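Small things on the bed - the bedroom page
Emanuel Buzatu
Posted 8 Jun 2021 in Home and Rooms
Views: 3137 Comments: 2

Welcome to the bedroom page of my tidying gallery. My wife and I live in the Tondholm building, in apartment 413, and since March we are going through our home one room after another. The bedroom was left for the end. It has the smallest things in it, and small things take the longest time. 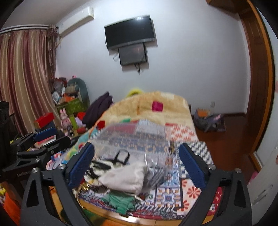

Small items on the patchwork cover, with the clear box behind them.

The white pouch
The pouch in the middle is of fabric, with a thin pale cord. We have several of this kind, they come to us with gifts and we never throw them away. I find them very practical for things which must stay together, for example a necklace with its earrings. My advice is to put only one set into one pouch. When I put three sets, my wife had to empty it each time on the cover, and everything became mixed again.

The clear bag
A clear plastic bag, with dark grey stripes showing from inside. For the drawers I like clear bags very much. I used to write on paper bags with a marker, but my handwriting is difficult even for me.

The gold-coloured pieces and the cords
On the left side are the shiny pieces, and next to them the thin dark cords in a tangle. If you have such a tangle at home, please do not pull. Lay it flat under a good lamp, find one loose end and follow it slowly with a toothpick. My mother taught me this with embroidery thread and it works also for necklaces. A fine chain needs more patience than a cord - for a chain I put a drop of sewing machine oil on the knot and wait a little, then wipe it with a soft cloth.

The green cloth
A piece of cloth is good to have near you when you sort. You can wipe with it, and you can also wrap in it something that scratches easily.

The storage box
The large box is transparent, so the pattern of the cloth shows through its walls, the dark blue with the tan flowers and also the dull red. I bought my first clear box at Tovar, the housewares shop beside the bus terminal, and later returned for more. They are not the cheapest ones, but the walls stay straight when you stack them. Before you buy, measure the shelf and not only the box. I forgot the door hinge of our wardrobe, and one box had to move to the hall closet.

How we do the bedroom

We always sort on the bed and never on the floor. The bed has a good height for the back, and there is one more advantage: in the evening you need to sleep, so the work has to be finished. I recommend to start after breakfast and to open one drawer only. When this drawer is clean and filled again, you can take the next one.

A cover with a busy pattern is pretty, but a small earring can hide on it. For beads and screws from eyeglasses I put a plain towel on top first.

What we do not keep goes into a paper bag beside the door. Twice in the month I carry this bag to the swap shelf at the Drakmont community hall. They accept costume jewellery, scarves, belts and small bags, all of it clean please. Single earrings they also take, there is a lady who makes brooches out of them.

For the labels I use ordinary masking tape and a pencil. The label goes on the short side of the box, as this is the side we see in the wardrobe. I write the name of the group and nothing more: CORDS, POUCHES, GOLD COLOUR, TRAVEL.

Other pages in this gallery: Kitchen drawers / Hall closet / Balcony and tools / Desk

Comments (2)

Laduvness
I have the same problem with necklaces. Does the oil not leave a stain on the pouch afterwards? I have used baby powder, it was fine for the chain but my dresser was white for a week.

Emanuel Buzatu
Thank you for your question. You need only a very small drop, and after it I wash the chain in warm water with dish soap and leave it overnight on a towel. Then it can go into the pouch. I would not use oil on pearls or on anything glued. The baby powder I will try on the next knot, but in the bathtub!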